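Vītola Foldaway Music Stand: Equipment Review

Prepared for the instrument lending library by Faith Kombo

The lending library issues music stands to adult beginners' classes in ukulele, mandolin and recorder. Following the withdrawal of the older Colora stands, the library obtained two units of the Vītola Foldaway for evaluation during one full term. They were used by the evening ukulele class led by Obadia Nyanda and by the mixed ensemble under Necati Keskin.

The Foldaway has a tripod base, a telescoping center post with two locking collars, and a solid desk that folds along its middle. Setup is straightforward. Most members were able to raise the stand unaided after a single demonstration, although the lower collar must be turned further than expected before it holds. Mr. Keskin advises players to check it again once the music is in place.
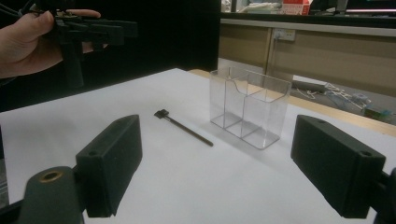
Stability was good with single sheets and thin method books. The desk also carried the ensemble's ring binder – a heavy volume of 346 pages – without tipping, provided that one leg of the tripod pointed toward the player. With the post fully extended, the same binder caused the desk to sink slowly over the course of a rehearsal. Players who stand should take note of this. Seated players did not report the problem.

The page clips are the weakest part of the design. They are short, and their springs are stiff enough to crease ordinary paper. Loan Ung, who plays from loose chord charts, replaced them with clothespins after the second session. The lip of the desk is deep enough for a pencil and a clip-on tuner, a feature the Colora stands lacked.

Folded, the stand fits the carrying bag supplied, but only with the desk inserted first. The zipper on one bag failed in July. Tradska, the supplier, sent a replacement promptly and did not request the return of the original.

The Foldaway is recommended for general lending to seated players. Standing players and those using large binders should continue to request the Borkora fixed stand, which remains available at the front desk. Borrowers may quote item number 443 when reserving a Foldaway.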